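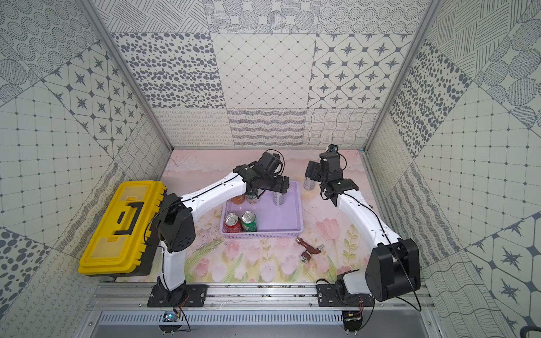
Mercy Mrema wrote in to ask why her automatic buy never went through in April, and whether she'd have to set the whole thing up again. She won't, and you won't either. The schedule was fine, the cash just landed a day late.

Guides > Investing > Recurring buys

2 min read

Section 2: Setting up a recurring buy

I put mine together in Dornard over a cup of coffee, and I'm slow with menus (very slow!), so don't rush.

1. Open your Dornard account and tap Plans, then New plan.
2. Pick a fund. I use the Chisholm index fund, but any fund marked "fractional" works the same way.
3. Type in your amount. Mine is $200 a month.
4. Choose the day of the month. I went with the 21st — my paycheck is always in by then.
5. Under Funding, select your linked bank, not "Cash balance."
6. Tap Review, read the fee line, and hit Confirm.

Note: The plan shows as Pending until the first buy goes through. Leave it alone, even if it looks stuck. I canceled mine twice before I figured that out.

Caution: If your bank transfer is short, Dornard skips the whole buy and waits for next month. It won't buy a smaller piece for you.

To change the amount later, open the plan and tap Edit before 4 p.m. Eastern on the day before the buy. Anything after that counts toward the following month.

If you see error 306, your bank link has expired. Go to Settings, then Linked banks, and sign in again. Your plan stays put while you do it.

Last updated: April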